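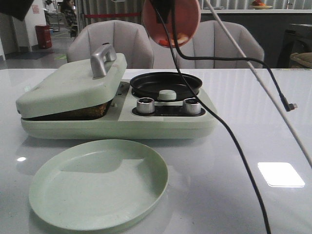
DAVSIDE, 25/11/2023

Breakfast Table: Gallery
By Heather Kingi

The winter kitchen display opens at the Ferunwood hall in December. The hall dates from 1852 and has one long room, with the small appliances set out along the window side. Entry is free and the display runs for 9 days.

The first table is given over to breakfast makers. The mint-green model has a sandwich press on the left and a round black nonstick pan on the right, both on one base. There is something golden brown in the press, and a matching plate in front.

Two silver dials sit on the dark panel at the front. The lid of the press has an arched metal handle.

Combination machines like this suit a small counter. You can toast a sandwich and fry an egg without getting out the stove pan. Wipe the plates with a damp cloth once they have cooled, and keep metal forks off the nonstick.

Other tables cover kettles, hand mixers and waffle irons. Ortner is lending a set of older toasters, and Fimis is bringing bread for the tasting on opening day. There will be 100 recipe cards at the door, one per household.

Last year's display had 800 visitors over the full run. Parking is behind the hall, off the lower road. The side entrance has a ramp.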